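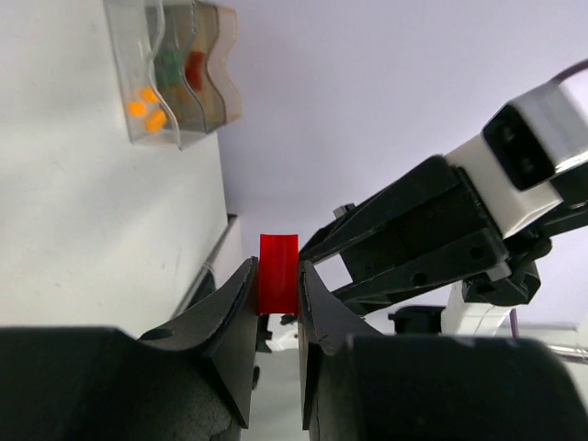
Should a first robot budget pay for one arm or two?
Price both, and let the task list decide. If every job on your list can be done with one hand and a simple fixture to hold the part, buy one arm and put the difference into spare fingers and hours of setup time. If even a couple of jobs need a part passed across or steadied in midair, plan for two from the start, because adding the second later means redoing the table, the wiring and most of the software setup.

Planning and Buying for a Small Robot Cell
Course handout, Unit 4
Loukia Bakalis, Burkville evening program

Welcome back! This is my favorite unit, and I know that sounds odd for a unit that is mostly spreadsheets, but this is where your project stops being a wish and starts being a thing with a delivery date. Bring your task lists from Unit 3. If yours is still one line that says "sorting," please break it up before class.

Start with the work

Write down what the gripper has to hold before you open a single catalog. Small blocks and bricks are a wonderful first task for a tabletop cell: they have flat sides, they come in bright colors a camera can tell apart, and they cost almost nothing to replace. For each part on your list, record:

width at the narrowest and widest grip
weight
where it starts (bin, tray, bare table)
where it ends up
what happens if it gets dropped

The bin question gets skipped every term. Picking from a divided organizer is a different job from picking off an open table. The fingers have to fit between the walls, and clear plastic can be tricky for some cameras. A divided bin is cheap, so get yours early and measure it. Your finger length depends on it.

The five lines of the budget

1. Arms and grippers. Ask whether the gripper is included in the quote. Ask twice. Last April one of our project groups had a lovely price from Wamivley and found on page three that it covered the arm up to the wrist and nothing past it.

2. Cameras and mounts. Decide whether you want a view from the wrist, a fixed view over the table, or both. A wrist camera gets you close to the part (great for checking a grip!) but the gripper itself takes up a good share of the view. Budget for the bracket too, plus cable long enough to follow the arm through its whole reach with some slack left over.

3. Table and mounting. The table should be stiff, level and plain. A light, matte top makes colored parts easy to pick out. It will get scuffed, so choose something you can wipe down and won't mourn.

4. Safety and power. Stop buttons, guarding if your site review asks for it, a proper power strip, cable clips. Do not borrow from this line to pay for line 1. I read every draft and I look here first.

5. People's time. Setup, training, writing procedures, and the hours spent teaching the cell each new part. Put in real hours at a real rate, even when the hours are your own.

Worked numbers

These come from the practice quote set we use in class. All are in dollars, small accessories only, and you'll fill in the big items from your own quotes.

Spare finger pair, Jindau: 79
Camera bracket and cable kit, Ekinci: 241
Tabletop and mounting rail: 444

Together that makes 764 for a single-arm layout with one camera. For a two-arm layout, double the fingers and the bracket kit but keep one table, and you get 1,084. The jump is smaller than most people expect, and it's a fine argument for choosing the table carefully the first time. (The second arm is another matter. Don't let a friendly accessories total carry you past it!)

Laying out two arms

Tape the outline of the reach on the table before you order. Mark the area both grippers can get to. Handoffs have to happen inside it, so keep bins at the edges and leave the middle clear. Then check three things with cardboard cutouts:

can each arm get to the bin without crossing the other's base
does either camera cable run through the shared area
can a person reach the stop button from the chair

Tarmo Kļaviņa, who teaches the wiring section, will walk around during this exercise. Ask him about cable routing. He has strong views and they will save you money.

Questions to send every supplier

What is in the box, and what do I need that isn't?
What is the rated load at full reach, with the gripper attached?
How long do replacement fingers take to arrive?
Can I fit fingers from another maker?
Is software support a yearly charge, and what stops working if I don't renew?
Who pays return shipping during the warranty?

Send the same list, in the same order, to all of them. Comparing answers side by side is so much easier that way, and a supplier who leaves one blank has told you where to press.

Phasing the purchase

You don't have to buy everything at once. A good first phase is one arm, one camera, the full-size table and the safety items. Run your easiest part until the results bore you. Then write up what slowed you down, and use that page as the case for phase two. Budget holders love a request with a log behind it.

For next time

Draft budget, one page, all five lines filled in. Mark guesses with a G. Two supplier replies attached, or proof that you asked. Table sketch with reach circles, in pencil please, since we'll be moving things.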